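4.2 Open-day sessions

The second part of the study took place during the November open day at the Clirnero building. Visitors could walk up to the station, watch the arm sort packaged snacks and small soft objects, and talk with the operator on duty. Dorian Arnaud and Carmela Robles took turns at the controls. We ran 3 sessions, each followed by a short discussion, and 210 visitors signed the sheet at the door. The software was the same Nudlow release used in Section 4.1, with no changes to the grasp planner. Views from the wrist camera and the fixed camera are given in Figure 5. 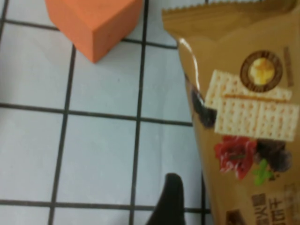
Thin wrappers were harder for the planner than foam blocks. A block offers two flat sides, and the grasp score changes little if the approach is off by a small angle. A sealed wrapper can fold under the fingertip, and its printed surface gives the depth estimate little to work with. For the open day we therefore lowered the closing speed on wrappers and left it unchanged for foam. Operators were allowed to stop the arm at any time and restart from the home position. Stops were logged with a reason code, but visitor questions were not, and we rely on the operators' notes for those.

Most of the notes concern speed. Visitors often asked why the arm waited before moving in, and several took the pause for a fault. The operators were told to explain the planning step only when asked, so that the first reaction could be written down.

Figure 5. Work at the open-day station: (a) wrist camera, with a foam block and a snack package on the tiled surface; (b) fixed camera, with the two cardboard boxes.

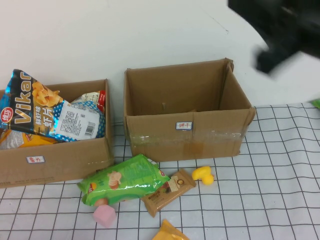

Hélder Fonseca remarked in the closing discussion that he would trust the system more if it announced which item it meant to pick, even when it then failed to pick it. Two other visitors agreed. Albane Bailly thought a spoken message would be tiring over a full shift and asked for a light instead. We had not planned for either option, and the Pai interface has no output suited to it at present.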